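Forum > Simulation and learning > Collecting demonstrations
Thread: How many examples for a domino line task?

brudutel
Posted 2018-06-03
We are collecting examples in simulation for a task where the arm picks up loose dominoes and adds them to a line on the table. So far we have 72 good runs, all driven by one person with a hand controller. The trained policy picks up the tile most of the time but puts it down crooked, and after that every later tile is off as well. Do we need more runs, or different ones?

havley_bench
Different ones, I'd say. If one person did all 72 they probably approach the tile the same way every time. Does the start of the line move between runs?

brudutel
It moves a bit. The angle of the line stays within a few degrees. The mug, the book and the white block are put down at random at the start of each run.

walbridge2
Then you are varying the wrong things. The mug doesn't matter much if the arm never goes near it. Vary the angle of the line and the way the loose tile is facing. I would throw out the clutter until placing works.

havley_bench
I don't agree with that. We left clutter out at first and had to collect everything again later, as the policy fell over as soon as a cup was on the table. Keep it in from the start, but get more angles.

walbridge2
Your task was sorting cups, though. A cup on the table was always going to matter there.

havley_bench
Fair point, but the cameras still see the whole table.

athumani
How are you cutting the runs up? One long recording for the full line, or one per tile?

brudutel
One long recording, 11 tiles each if nothing goes wrong. If a tile falls over we stop and bin the run.

athumani
That is where I'd look first. You are binning the runs where something goes wrong, so the policy has no example of putting a crooked tile right. Keep them, and let the driver fix the tile before carrying on. I would also cut the recordings up by tile. This is how I'd do it:

1. Start with part of the line already laid, at a new angle each time, and record one tile only. Save when the fingers have let go and the arm is clear.

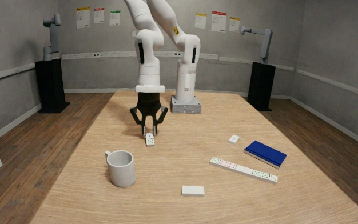 2. In every sixth run or so, set the last tile in the line slightly crooked before you start, and have the driver straighten it first.
3. Get a second driver to do at least 32 of the runs. Don't show them the first driver's recordings.
4. Train on the short runs alone, then on the short and long ones together, and compare.

walbridge2
Agree with 1 and 3. On 2, be careful. We tried nudged starts and the policy began straightening tiles that were already straight. It cost us a lot of time.

athumani
Did you label them? We put a flag on the correction part so it could be weighted down in training.

walbridge2
No, we didn't. That may well be the difference.

brudutel
Thanks all. I'll cut the old runs up by tile tonight and start on new angles — the clutter stays in for now. Corrections can wait until I have a flag in the recorder. Will post numbers when there are some.

havley_bench
Please post the failures too, if you keep them.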